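Ticket: Valve 2 skips its morning run, controller says it ran
Product: Dotovar irrigation controller, wired model
Opened by: Emrys Lougher
Assigned to: Vandana Khurana
Status: Resolved

Original report

Hi all! First off, I love this controller. I've moved the whole kitchen garden over to it, fed from a 1,000 gallon rain tank behind the shed, and the beans have never looked better. But valve 2, which does the raspberries and the long bed by the fence, has started skipping mornings. The log shows a normal run with a start and a stop, and the soil under the drip line is bone dry when I get out there. If I go to the panel after lunch and press Manual, it opens right away with a lovely clunk and everything gets a drink.

It started in May after I extended the bed. Same schedule as before, same firmware, no error shown. I've swapped the filter and flushed the line. Any ideas very welcome, I'm having fun with this but the raspberries aren't.

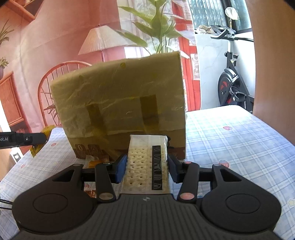 First reply, Vandana Khurana

Hi Emrys, great report, thank you! A valve that works by hand in the afternoon and not on schedule in the morning nearly always comes down to pressure, wiring or a second load on the same transformer. The log only records that the controller switched the output on. It has no way of telling whether the valve moved, so a clean log doesn't rule anything out.

Could you send us:
- the static pressure at the valve, pump running
- the coil resistance, measured at the valve with the wires off
- the same measurement from the controller end
- the length and gauge of the cable
- anything else that switches on at the start of the morning run

Please unplug the controller before you take the wires off.

Update from Emrys, same evening

Got the meter out and had a great time. Pressure is fine, steady on the gauge all through a manual run. The coil reads 40 ohms at the valve, which matches the sheet that came with it. From the controller end I get a number that won't sit still. It climbs and drops while I watch, and it's always higher than the cable should add.

The cable is 700 feet now, counting the piece I added for the new bed. It's the thin stuff, 20 gauge, left over from the old doorbell. As for other loads, the Hodura pump relay comes off the same transformer and it pulls in at the exact moment valve 2 is meant to open. In the afternoon I start the pump first and the valve second, so they never kick in together. I hadn't thought about that until you asked! 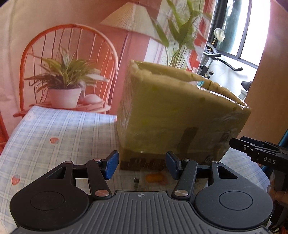
Status light behavior

The status light was the other clue, and I want it in the ticket in case somebody else is searching. On a healthy run it goes from white to a steady color and stays there until the valve closes. The manual calls that color blue, and I'd been telling myself mine was blue too, only a bit weak. Look at the finger pads in the photo just before this: they're properly blue, and my light was nowhere near it. It was a washed-out lilac, flickering as the relay pulled in. Vandana tells me lilac means the supply voltage is sagging, and there's a line on it at the back of the manual that I had skipped clean over.

Second reply, Vandana Khurana

Brilliant, that's the whole story. Two things are adding up. The long thin cable drops more voltage than the valve can spare at pull-in, and the relay takes another bite at the same instant. The wandering resistance also points to a bad splice. I asked Satish Jaiswal on our wiring desk and he'd bet on the joint where the new cable meets the old.

Please try these in order:
1. Cut out the splice and remake it with gel-filled connectors.
2. In Settings, Outputs, set Pump Lead to 5 seconds so the relay settles before the valve opens.
3. If the light still turns lilac, replace the run with 16 gauge.

Final update from Emrys

Satish wins his bet! The splice was green all the way through and one strand was holding on for dear life. I remade it, set the pump lead, and valve 2 has opened on schedule every morning for a week. I'll still pull the thicker cable in the fall when the bed is empty - I've already bought the reel. The light is blue, and I can see it from the kitchen. Happy to close this one.

Closing note

Closed at the customer's request. Manual page on light colors flagged to Italo Rinaldi, who is moving the voltage table up to the setup chapter.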